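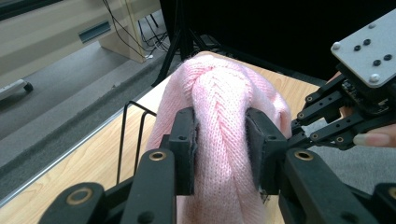 Pink knit, held between the two pads.

10/9/26
Stultholm bench, sweepstakes entry page

Went back to the duplicate entry problem on the Gradis giveaway. The rules say one entry per person per period, but the form only checks the email address exactly as typed. Same address with a capital letter gets through as a new person. So does one with a space at the end.

Pulled the 300 most recent entries from the test copy and ran them through the cleanup script (lowercase, trim, strip anything after a plus sign). 226 left. Higher loss than I wanted, so I read through the dropped ones by hand. Most are our own test entries from April that never got cleared out. 16 look like real repeats. Five I can't call either way — same street address, different first names, could be a household. Rules allow more than one entrant per household, so those stay in.

Instant win side: Dvorak build still picks the winning times when the page loads, which is wrong. They should be set before the period opens and saved, so that whoever enters first after a winning time gets the prize. Moved it to a separate file written once at setup. Restarted the server twice and the times held.

Also found that a prize nobody claims goes back in the pool with its old time. It then gets won at once by the next entry. Changed it to draw a new time from what's left of the period. Not tested near the end of a period yet, when there may be hardly any time left to draw from.

Prostetti sent their prize wording again. It still says "trip for two" at the top and lists one airfare in the full rules. Left a note on the shared sheet. Don't publish until that matches.

Mail-in entries: typed in the test batch. The form won't accept a blank email, and mail-in people don't have to give one. Made the field optional for that entry type only. Duplicate check for those now uses name plus street address — crude, will do for now.

To do
- clear the April test entries
- end-of-period test for returned prizes
- closing time on the page has no time zone, rules say Eastern
- ask Gradis if the second-chance drawing includes instant winners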